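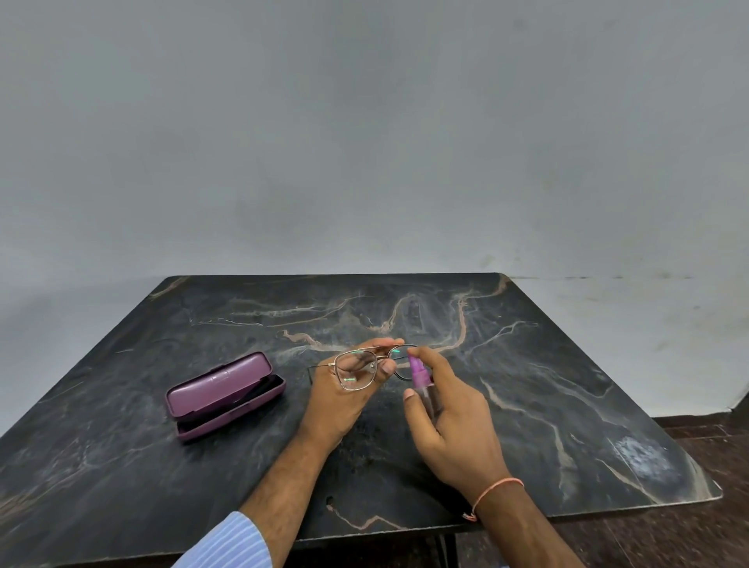
1/ Segmenting hand demos into skills, week whatever

Today's clip: cleaning glasses. Spray bottle in the right hand, glasses in the left, case open on the table. Looks easy. Our segmenter hates it.

2/ Problem one – lenses. Depth goes straight through them and lands on the black marble. So the planner thinks the "surface to spray" is the table. Great.

3/ Fix for now: fit a plane to the frame and pretend the lens is solid. Ugly but it runs. Thin metal rims give you so few points tho, and when fingers cover the bridge the fit flips on us.

4/ Problem two – two hands, two objects, one contact label. Grudach (our labeling tool) was built for one hand at a time. Added a second track last night. It broke undo. Sorry to everyone who lost work

5/ Numbers. 239 clips in this batch, 177 get a clean split between "hold" and "spray" with the new tracker. The rest smear them into one long blob.

6/ Most of the blobs are spray bottles. Index finger on the nozzle barely moves so there's no velocity peak to cut on. Trying fingertip-to-nozzle distance insted. Needs a threshold and I hate thresholds

7/ Also bumped the Odari buffer to 2,000 frames so long clips stop getting chopped. Memory is fine. Startup is slower, will look at it

8/ Marble veins are giving the feature matcher false edges right behind the glasses. Masking the table first helps a lot. Should of done that in week one

9/ Branch goes up Tue 6 October if tests pass. Undo fix first, then the plane fit. If you have transparent object tricks pls reply, I'll try anything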